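4.3 The open day as a test

We ran the wardrobe task in front of visitors in June, at the Gondulholm flat. Not planned as an experiment. Several things came out of it that the lab runs had not shown, so it gets its own section.

Set-up as in 4.1, same policy, same head view, trained on 2,934 episodes of which 344 came from this flat. Visitors stood in the hallway and could ask for one of seven spoken commands. Most asked for the cushion. Take it off the shelf, put it in the lower compartment, shut the sliding door. Sounds easy and people said so, loudly, until the first grasp slid off the smooth panel of the cover. The checked side gave far less trouble. We had not split the grasps by fabric before and should of done; see Table 5.

Lighting was the second thing. In the lab runs we kept the blinds half down. With visitors we opened them, and white shelf against white back wall left the depth estimate with very little to hold on to. The shelf edge came out too near in three runs and the arm stopped short. Saeed Nazari put a strip of dark tape on the front edge after lunch, which fixed it, but we took the tape off again and do not count those runs. The frosted doors were worse than the shelf. Depth through them is noise, and the slim frame is the only part the detector finds reliably.

Third, the room door. Left open it comes into the left of the head view, lever and lock and all, and the handle detector likes it very much. Twice the robot, asked to close the wardrobe, turned towards the room door instead. A visitor asked if it wanted to leave. We now mask handles above a set height, a crude fix, and Glória Baptista is testing a version that uses the command text to choose bewteen doors.

Speech was fine. Queueing was not: two commands given at once and the second is dropped with no message. Visitors then repeat it louder. Needs a light or a tone, nothing clever.

No success rate is given for the day. Start positions were not fixed and people leaned in. What we take from it is the list above, and the head view in Figure 6, now one of the start views for the runs in 4.4.

Figure 6. Start view for the cushion task, wardrobe open, room door at left.

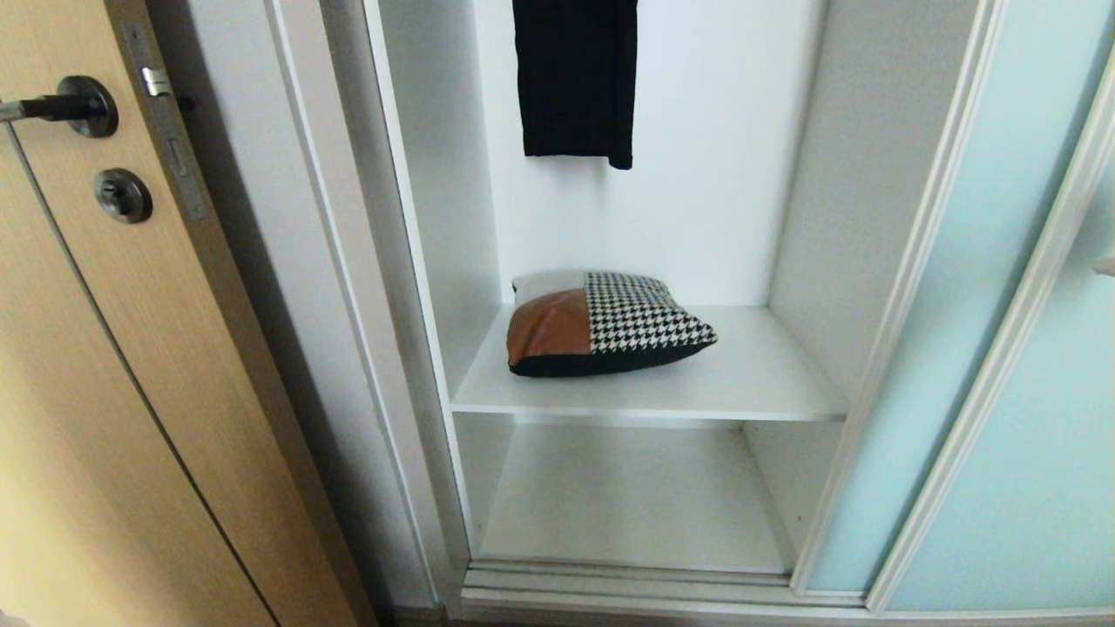
Tavion Ambrose: Would masking by height not break as soon as you meet a wardrobe with its handles set higher up? Ours are at shoulder level.

Florêncio Macedo: Same worry here. Also please put the dropped taped runs in an appendix, even if they don't count.

Tomás Bragança: "should of" in para 2. Good section otherwise, more papers should report the open day.

Last updated: July 9, 2026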